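Stories > Short fiction > Machines

Search stories Search

The Night Hold at Trotberg

It stopped at 3,378. Not a round number, not the end of a tray. Just stopped, fingers shut, arm halfway up, and the green lamp still green.

Green was the problem. Green means go in, green means the arm is parked and the drives are dead. I had one foot over the yellow line before I heard the hum. Drives still live. I took the foot back.

Tuesday, ten past two in the morning. Trotberg Cell Three, me and the vending machine.

I called it in. Dufour built the arm, Plastidbridge wrote whatever sits on top of the arm and tells it what it wants, and each of them has a night line that gives you the other one's number. So I called both. Dufour said read me the lamp. Green, I said. Then you're fine, said Dufour. I said come and stand in it then.

Long quiet on the line.

Plastidbridge was nicer. Younger. Asked was there force on the fingers, and I pulled up the panel and there was — they were squeezing. Squeezing each other. Nothing between them, the part had gone or never been there, and the arm was sure it had hold of somthing and would not let go until it had put it down safe.

"Can you see the fingers?" Plastidbridge said.

I could. I had the wrist view up the whole time.
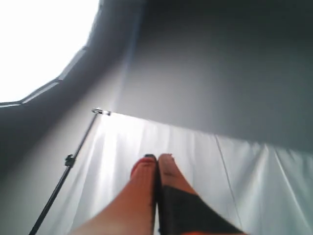 Cellilia came on the line then, no hello, and said never mind the fingers, who signed off the lamp. Said the lamp was wired to the request and not to the drives, had been since June, and she had put it in writing. You ask the arm to stop, lamp goes green. Whether it stops is its own business. She asked had I gone over the line.

One foot, I said.

She asked which foot. I don't know why that got to me. Left, I said, and had to sit down on the parts bin.

Then the arm moved.

Slow. It had been waiting on a clear path and I guess me sitting down was the clear path. It swung through the place where I would of been standing, chest high, and stopped over the drop tray and opened. Put down its nothing. Very gentle. Waited the half second it always waits, to see the thing settles.

3,379, said the panel.

Nobody on the line spoke. Then Dufour said is it still green, and I said yes, it's green, it's been green this whole time, and I walked around the back the long way to the breaker. Big gray handle. They tell you not to pull it under load. I pulled it under load.

The hum went down in steps. The lamp stayed on for a bit. Own battery.

Cellilia told me to hang a tag on the handle and not let go of the key till she got there. An hour's drive, she said, 20 minutes if she drove like she was going to. I wrote the tag. My pen skipped. DO NOT, then a blank, then RESTORE, and I went over it again so it was all one sentance.

Day shift came in at six wanting the cell back. They were 400 short on the order and somebody had already promised it upstairs. I showed them the tag. They looked past me at the arm, hanging there open over the tray, and one of them said looks fine to me.

I had the key in my left shoe by then. I stayed sat where I was.

1,905 reads
20 comments
Share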